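Trusa presenta Bikero, su programa de demostración manual para enseñar tareas domésticas a robots

La empresa abre en marzo la primera fase de recogida de demostraciones en cocinas particulares, con pinzas de mano y sin brazo robótico presente

Trusa ha anunciado hoy la puesta en marcha de Bikero, un programa destinado a reunir demostraciones de manipulación realizadas por personas en sus propios domicilios. El proyecto se desarrolla junto a la firma de ingeniería Escobar, responsable del diseño mecánico de las pinzas, y tiene como objetivo alcanzar 1000 demostraciones validadas al término de la primera fase.

El procedimiento prescinde de la teleoperación en esta etapa. Cada participante trabaja con pinzas que se sujetan con la mano y ejecuta la tarea a su ritmo, mientras una cámara montada en la herramienta registra el movimiento. Los datos se emplean después para entrenar el control de un brazo equipado con una pinza equivalente. 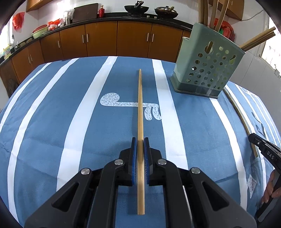 Boletín de prensa, n.º 4, pág. 3

La manipulación de palillos de madera figura entre las tareas seleccionadas para el arranque del programa. Se trata de piezas largas, delgadas y de sección variable, que exigen un agarre estable entre las dos almohadillas y una orientación precisa antes de devolverlas al portacubiertos. El protocolo contempla el uso de dos pinzas, una en cada mano, y admite las variaciones propias de cada vivienda: manteles estampados, luz de ventana y encimeras en uso.

«Una cocina habitada plantea dificultades que el laboratorio no reproduce con facilidad», ha señalado Iker Goicoechea, director del programa. «Nos interesa que la persona resuelva la tarea como lo haría cualquier día y que el sistema aprenda de esa solución, incluidas las correcciones de agarre».

Las grabaciones pasarán por una revisión previa a su incorporación al conjunto de entrenamiento. Los participantes podrán solicitar la retirada de sus sesiones durante todo el proceso.

La segunda fase incorporará el control remoto mediante la plataforma Fekeo, con la que los operadores guiarán el brazo en aquellas maniobras que la demostración manual no cubra de forma suficiente. Trusa comunicará el calendario de esta etapa una vez finalizada la recogida inicial.

Contacto para medios: Departamento de Comunicación de Trusa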